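The Judorham orchard survey, directed by Yolanda Peñalver, recorded 2264 standing fruit trees in April, of which 1147 belong to varieties no longer sold by commercial nurseries. The parish will offer grafting wood to residents next winter – one bundle per household.

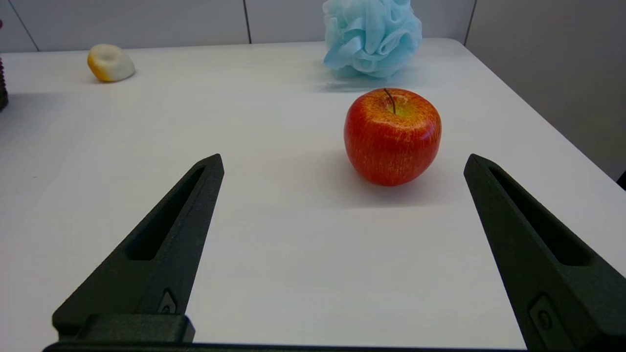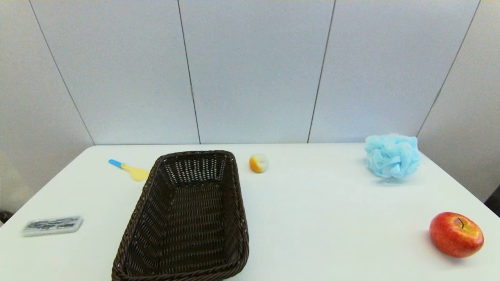 Applications close on 16th August. Iñaki Arroyo of the Šimek nursery will review each site for soil and drainage, and plots already under lease are eligible.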